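Forum: Shop floor and people
Topic: Robot cell at our packing hall, what changes for the hand packers?
Page 1 of 1

dzene_line4
Good evening all. I work at a packing hall in Drunbridge, bathroom fittings and small spare parts. In April we will get the first robot cell on our line. It picks the bags of screws and puts them in the tray, which is now done by hand by four of us on each shift. The management says that no one loses the job, but the people will be "moved to supporting tasks". I would like to hear from those who already went through this. What did your day become afterwards? I am 13 years at the packing table and I don't know how to work with a computer more than a little.

Please excuse my English, it is my third language.

Ralton_Mick
Been there. We had two cells put in at a bakery supplier. The supporting tasks were: fill the infeed, clear the jams, sweep. Same pay, and a lot more walking. Some liked it. I missed having someone across the table to talk to.

N. Rebane
Hello, Normunds Rebane here, I am a line technician at Grudero. I want to disagree a little with Mick. It depends very much on who is allowed to touch the thing. At our place the packers were trained to teach the positions themselves, and four of them now do it better than me. A packer knows how a bag falls. I know only how the gripper closes.

Before anything was bolted to the floor we had the cell in simulation for some weeks, and the packers sat with us in the office in the afternoons. They looked at it through the view from the wrist and told us what was wrong with our idea. I put one such view, so you see how little there is to be afraid of.

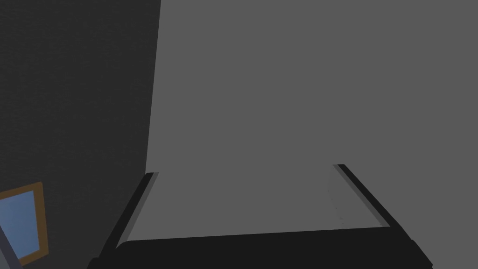

Vol. 4, No. 13

The line with the numbers came along when I copied from our staff bulletin, sorry, I cannot edit it out any more.

In this view you look over the two fingers towards whatever the arm is pointing at. It is grey on grey, with nothing in the grip yet. For the first hour everyone asks where is up. After this they get used to it, and the questions become good ones. One woman asked why we come from the side when she would always come from above, and she was right, we changed it.

dzene_line4
Thank you, Normunds. It looks more simple than I was thinking. Did the people who learned the teaching get more money for it?

N. Rebane
In the beginning no. After half a year yes, one pay grade, but they had to ask for it twice. I advise you to ask before the start and to have it on paper.

Ralton_Mick
See, this is my point. "After half a year, and ask twice." You do a technician's job on a packer's wage and everybody calls it an opportunity. And sitting in an office with a simulator is nice, but a grey wall on a screen is not a wet bag stuck to the one under it at five in the morning. Our integrator had a lovely simulation too. First night shift it dropped half of what it picked.

N. Rebane
I do not say the simulation is the truth. Ours also had no sticky bags in it. But when the packers have seen the model, they can say "you forgot the sticky bags" while it is still cheap to change something. If they see the cell first when it is standing there, they can only complain.

chiahao_l
Chia-hao Liu, I was shift leader in a warehouse with a similar change, now retired. Both of you are right, I think. I would add one thing which was forgotten at our site: the speed. By hand we made some 600 trays in a shift and had small pauses that no one had planned, when a pallet was late or the tape ran out. The robot took these pauses away. The person feeding it had no moment to straighten the back. We had more sore shoulders in the first months than before, although the lifting was less.

So ask who decides the cycle time, and if the person at the infeed may stop it without explaining. We rotated the infeed every hour in the end and it was much better.

Ralton_Mick
Agree with that one completely. Rotation should be in writing as well.

dzene_line4
I have written down: pay grade, training, rotation, who may stop the cell. We have a meeting with the production manager at half past two, before the late shift. My colleague wants to ask also about the older ones who do not want to learn the teaching. Is it possible to simply stay a packer?

N. Rebane
With us, yes. The odd sizes are still packed by hand, and two people chose this and are happy with it. But be careful — the amount of odd sizes is something the sales people decide, not you. Ask how many there will be next year.

chiahao_l
And go to the meeting together, not one by one.

dzene_line4
We will go all four. I will write here what they answered.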